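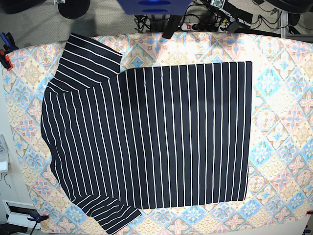
Mullimgate Help: Laundry and Textile Care: Staffing and Equipment

Robot folding cell and piece rates: what happens to the folders' jobs?

Asked by Larysa Palamarchuk
July 13, 2019
3 answers

I supervise finishing at the Nazarenko plant. We wash and fold workwear and shirts for hotels and restaurants. Finishing has nine folders on the day shift, and the shift total is 1,610 pieces when everyone is in. Pay is hourly plus a bonus per piece above a set count.

Management has signed for a trial of a folding cell from Clurnard, starting in October. It is a table with a cloth clamped over it, a gripper arm and a camera on the wrist. The operator lays a shirt on the cloth, the arm folds it, the operator takes it off. During the trial it is expected to do 200 shirts per shift. Everything else stays on the hand tables.

Long sleeves are what I worry about. In the demo the shirt had to go down with the body fairly square to the table. If a sleeve ended up across the body, the arm often picked the wrong layer and the operator had to pull it out and start over.

What I need to know:

1. How do you pay the person at the cell? They will not reach the bonus count at 200 pieces. The folders have already asked me this and I have no answer.
2. Is one operator per cell realistic, or does it take a second person to feed it?
3. Do dark striped shirts cause more failures than plain ones? Most of our restaurant stock is navy with a white stripe.
4. Has anyone had hours cut after a trial like this?

I have the vendor's brochure, so please no links to it.

Answer by Karthikeyan Nadar
Marked as accepted by the asker

I was shift lead at the Stustevgate plant when we put in two cells of a similar type. Different supplier, same principle. Taking your points in order.

1. Take the cell operator off the piece bonus for the whole trial and pay a flat amount equal to that person's own average bonus over the previous eight weeks. Use their own average. We started with the department average and the two fastest folders refused the assignment, correctly, since it was a pay cut for them. Get it in writing before the first shift. Also take the cell's pieces out of the department total, otherwise the hand tables will look as if they slowed down when there is simply less work reaching them.

2. One operator, provided the shirts arrive sorted by type. If the same person has to dig through a mixed cart, the arm stands idle. We moved sorting back to the dryer exit. It added work there, and we missed it when we planned the staffing. Put it in the plan.

3. Stripes as such were a small problem for us. Dark cloth was a bigger one. On navy or black the camera had trouble finding the edge of a sleeve lying over the body, as there was so little difference between the two layers. With a striped shirt the change in stripe direction helps a person see where the sleeve is. I can't tell you whether your software makes any use of that. Ask the supplier for failure counts by color and sleeve length. A single overall success rate is useless for planning. Watch the lighting too. The arm throws its own shadow on the garment during the approach, and on dark fabric a lamp overhead made it worse. Two lamps from the sides were better.
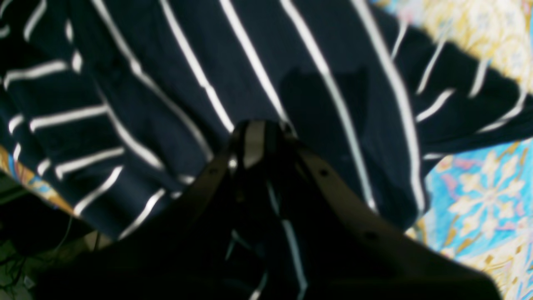

Gripper over a navy striped shirt, wrist camera view.

A sleeve bunched up like that is the type of start position to put in your acceptance test. Suppliers like to test on a smooth shirt. Your operator at hour seven will not lay down a smooth shirt every time. Write the allowed start positions into the contract and include wrinkled ones.

4. No hours were cut during our trial. Afterward two people who left were not replaced. I would call that a reduction, management did not. Ask for a statement that covers the twelve months after the trial as well.

One more item. Log every intervention from the first shift: time, garment type, what the operator had to do. We ran 3,000 garments before anybody agreed on what counted as a failure and most of that data had to be thrown out. A shirt the operator straightened by hand halfway through was being logged as a success.

Comment by Larysa Palamarchuk
Thank you. Was the individual average calculated with or without sick days?

Comment by Karthikeyan Nadar
Without. Hours worked only.

Answer by Miroslava Didenko

I was a folder for six years and now operate a cell. Some things from the table side.

The work is easier on the shoulders and harder on the attention. Hand folding you can do while talking. With the cell you wait, you watch, you wait again, and then you have to step in quickly. I got more tired in the first month than I ever did folding. Rotate people every two hours. We had one person on it all day at first and she asked to go back to the tables.

Check the cloth on the table at the start of each shift. If it slips, the gripper takes a bit of cloth along with the hem. Ours is clamped at the edges and the clamps work loose. Keep your own sleeves and apron ties clear of them.

Get the cables off the floor on the side where you walk. Power strip too.

Do not let them call the operator a "helper." At our place that was the word on the form and it put the job in a lower pay grade. It took until spring to get it changed. The operator clears faults, decides when to stop the arm and does the quality check, and the grade should say so.

For the collar: the cell we have does not do a good collar. I still finish it by hand and that time should be counted.

Comment by Zoriana Savchuk
Same here with the pay grade. Ours was "attendant." Check the form before anyone signs it.

Answer by Zoriana Savchuk

Only on question 2. It depends on the cart height. If the cart is low the operator bends for every shirt and falls behind, and then somebody decides you need a second person. We got a spring-bottom cart and went back to one.

I don't know about stripes, we only do white.

Comment by Larysa Palamarchuk
Which side of the table is the cart on?

Comment by Zoriana Savchuk
Left. The stack of finished ones goes on the right. Left-handed people swap it.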